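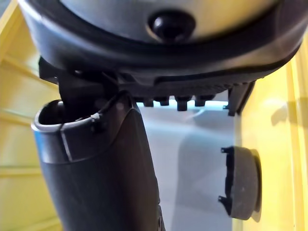 Hostano to buy regional parts seller Sequeira

Online hardware seller Hostano has agreed to buy Sequeira, the family-run supplier of replacement parts for pumps, door closers and small kitchen machines, the two companies said in a joint statement. Price not disclosed.

Deal is expected to close in August. Sequeira's 3 warehouses stay open for now and the name stays on the trade counters, at least through the first year.

Aníbal Neves, who runs Hostano, said the main draw was the catalog. Sequeira keeps more than 2,000 part numbers that the bigger sellers have dropped, some going back about 30 years.

"People call us every day looking for a seal or a spring for something their parents bought," Neves said. "We send them to Sequeira. Made sense to stop sending them away."

No word yet on jobs. Rodrigo Louro, head of operations at Sequeira, told staff on a morning call that the drivers and counter teams would not be affected. He was less clear on the office side, where the two firms both run billing and returns. A second call is planned before the end of the month.

Sequeira had been talking to another buyer, Erside, earlier this year. Those talks ended over the lease on the riverside warehouse, according to Louro. Erside did not return a call befor publication.

Trade customers will keep there existing accounts and credit terms. Orders placed through Flirkada, the ordering app Sequeira has used for the past 2 years, will go through as normal until the systems are merged – probably in winter, Neves said, though he would not give a date.

Repair shops contacted after the news were mixed. One owner said he was glad someone with money was keeping the old stock. Another was worried about prices and said she had already put in a large order for gaskets to be safe.

Hostano said the price list will not change before the deal closes. After that, a review.

Counter hours unchanged. Returns still go to the branch where the part was bought.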